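The Arm Has Joined the Kitting Crew

If you haven't been up to the Clurneck site since May, come and have a look at what's going on in the trial room, because it's the most fun I've had at Drutent in years. We have a robot arm in there learning to do the sort of fiddly picking our kitting crew does all day long, and some of that crew are the ones teaching it.

Quick background for the Nunen people who get this newsletter but not the hallway chat. Kitting is where mixed small goods get gathered into a set, bagged and sent on to packing. Every kit is a bit different, the pieces are all shapes, and by Friday your wrists know all about it. The arm is being taught to take on the dullest stretch of that, the steady one-piece-at-a-time picking from a board.
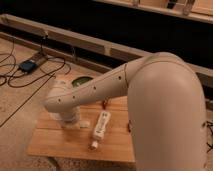 Myfanwy Watkins has worked the kitting bench for 11 years and now spends two mornings a week on the trial. She picks the practice items, sets them out, and writes up how each run went. "I thought I'd be standing there watching my job go," she told me. "Mostly I'm arguing with it about how to pick up a tube!" Her notes go straight to Rhodri Pritchard, who looks after the setup and changes things the same afternoon if he can.

We've logged 400 practice runs so far, and the item list has grown to 29. Small, light things are the hard part (caps especially), so they get mixed in with bigger pieces and nothing is laid out neatly. Real kits don't arrive neatly either. 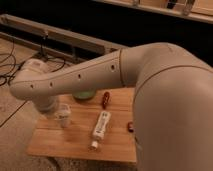 What changes for the crew

Nobody's hours are being cut, and I asked about that twice. The plan is for the arm to take the repeat picks on the Pasichnyk order, our most repetitive one, while people handle checking, odd items and anything that has to be packed by feel. Bench rotation gets shorter too: you'd move on after up to 97 minutes where now it can be half a shift.

There's also a new role, cell lead, and it's going to people from the bench first. Training is on paid time. Myfanwy is already halfway through hers and says the hardest bit was learning to trust the stop button.

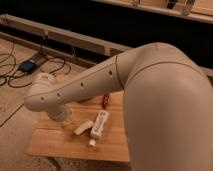 Drutent News | Page 3

Rhodri would love more people to drop in, including anyone who thinks this is a daft idea. He wants to hear which items drive you up the wall so he can add them to the list. Sessions start at 9:30 and you don't need to book, just tell your shift lead you're going. Bring something awkward to pick up!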